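Jade Fairclough
@jadefairclough
22/06/2019

Right, gripper update! I know a few of you have been asking since I went quiet. The short version is that Yeoman (yes, the gripper has a name, no, I'm not sorry) now holds together and closes when I want it to, and I've moved on to the bit I was dreading, which is clothes.

I started with blocks and mugs like everyone does. Blocks are lovely. Blocks stay where you put them! A knitted thing just sort of slumps away from the fingers and you end up pinching air, or you get a great fistful when you only wanted the top layer.

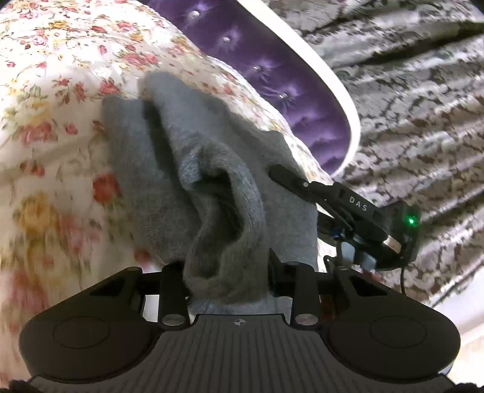

The first set of fingers was far too stiff for this. I'd done the links nice and chunky so they wouldn't flex, and then the joints bound up every time I did the screws up properly. Backed them off a bit, too wobbly. Did them up again, stuck. I had 16 goes at getting the holes right before Evie Whiteley pointed out that I'd been measuring from the wrong edge the whole time (thanks Evie, I'd only lost most of a weekend).

Version 26 of the base drawing is the one that stuck. There is a 27 but it's just 26 with my spelling fixed, so I don't count it.

For anyone building along from the Dundwood files: don't print the arms standing up. I did, they snap along the layers, and then you're on your hands and knees looking for a screw in the carpet. Lay them flat. It takes longer and you'll be glad.

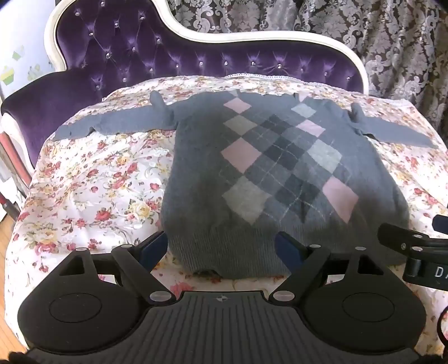

Jumpers are my big target for the summer. What I'd like by the end of July is to pinch a hem, lift it, fold it up to the neck and let go without dragging the whole lot sideways. I can do all that in my head. In real life the letting go is the hard part, wool loves to hang on to anything with a bit of grip to it.

Somebody asked what it's cost so far. 61 quid, and that's with me already having the printer and a drawer full of odd screws. The most annoying spend was postage.

Also somebody asked why I don't just buy the Skatenus one. Have you seen the price?? And then I'd have nothing to moan about on here.
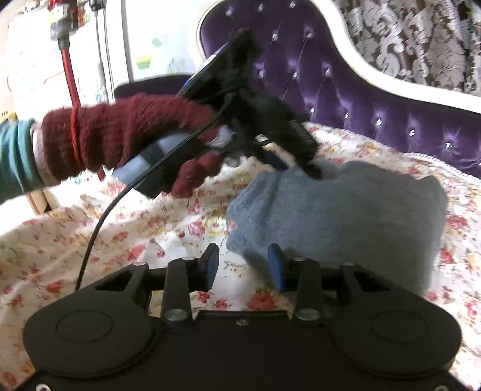 Next job is squeeze. At the moment it's all down to feel, and my feel at ten at night is not the same as my feel after breakfast, so I want a stop on the linkage that I can set and leave alone. Evie reckons a bit of bent wire will do it. I've drawn up something much fancier and I have a nasty suspicion she's right.

Taking the whole lot over to the Winater workshop once the stop is on, their bench drill is miles better than mine. If anyone there has spare washers please shout, I'm down to the rusty ones.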